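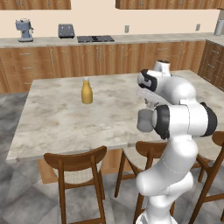
Bottle set, simulated kitchen: working group minutes, February

Present: simulation, learning, operators (two), data storage. Apologies from the Dilley site, which sent written comments.
Start 2:00 p.m.

1. Minutes of the last meeting

Agreed with one change. Under item 4, "all kitchens" should read "all kitchens with an island."

2. Where the collection stands

The island kitchen is now the main setting for the bottle task. The yellow bottle is the only object on the marble top and the arm starts from the right of it. Operators have recorded in 11 kitchen layouts so far. Dilley asked if the layouts differ enough from each other to be worth counting separately. Simulation said cabinet finish, floor and chair placement change between them, but the island height does not. Learning would like the height to vary as well. Simulation will look at what that does to the reach limits before promising anything.

Operators reported that the first hour of any session gives the weakest examples. Motions are jerky and there are long pauses before the grasp. It was agreed to keep a warm-up period and not save anything from it. Length of the warm-up is left to the operator.

3. Start poses

Long discussion. In the current start pose one of the lower joints sits just over the marble near the front corner of the island. Learning is worried that the first movement in many examples is a small lift to get clear of the stone, and that the model will pick this up as part of the task. Operators said they do it without thinking about it.

Options raised:
Move the base back from the island. Simulation is against this, as the far side of the top would then be hard to reach.
Raise the start pose for every example.
Draw the start pose at random from a set that has been checked for clearance.

The third option was preferred. Simulation will prepare 6 poses and send them round before the next recording block. Examples already recorded stay in the set but get a tag, so they can be left out of a training run if needed.

4. Chairs

The chairs stay tucked against the front of the island. Dilley had suggested removing them to speed up rendering. Learning wants them kept – a kitchen with no furniture is too easy, and the lower links pass close to them. Collisions with a chair are to be logged as failures even when the bottle is picked up. Operators asked for a sound when this happens, since contact low down is easy to miss from their view. Simulation agreed to add one.

5. Failed examples

At present failed attempts are deleted at the end of the session. Learning asked for them to be kept in a separate folder with a short reason: missed grasp, dropped, knocked over, collision, other. Storage said space is fine for now. Roughly 2 in every ten attempts fail, going by the operators' own notes. Agreed. "Other" must have a comment.

6. Tools

Brundance: the new build fixes the lost frames at the end of an example. Everyone to update before recording again.
Shim: still drops the gripper state if a session is paused. Do not pause. End the session and open a new one.
Fletance: labels export correctly, but the task text is cut short when it contains a comma. Storage to fix.

7. Task wording

Two versions of the instruction are in use, "pick up the bottle" and "pick up the yellow bottle." Both are kept. The color should be named in half of the examples once a second bottle is added. The second bottle is not ready.

8. Actions

Simulation – six start poses, collision sound, note on island height.
Learning – tag for older examples, list of failure reasons.
Operators – update Brundance, stop deleting failures.
Storage – comma problem in Fletance, new folder.

Next meeting: same room, 2:00 p.m., after the next recording block.
Closed 3:10 p.m.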